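Unit 8: Memory and Storage in Compute Nodes

These notes go with the lab on the Balska cluster at the Burnutdale campus. Bring your login card.

Memory per node
Each Balska node has 128 GB of memory, shared by every core on the board. A job that asks for more than its node holds will be stopped by the scheduler. Check your request before you submit. Most jobs that fail in the first lab fail for this reason.

Memory speed matters as well as size. If the channels are unevenly filled, the cores spend time waiting for data and the node runs slower than its rating.

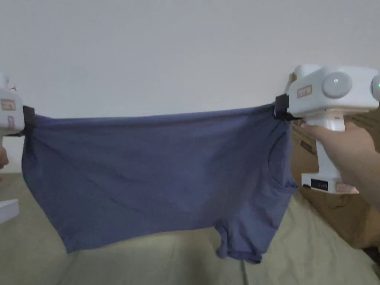

Scratch and home space
Home space is backed up every night. Scratch is faster but has no backup, and files there are removed after 17 days. Write your working files to scratch and copy the results home when the job ends.

When scratch reaches 85 per cent full, new jobs are held in the queue. Delete what you don't need.

Lab task
1. Log in to the Hamdy workstation at your bench.
2. Copy the Trorkska test set to scratch.
3. Run it on one node, then on two, and record the run time and peak memory for each.
4. Explain any difference in a short paragraph.

Hand in your log file with the paragraph. Read the scheduler notes before Unit 9.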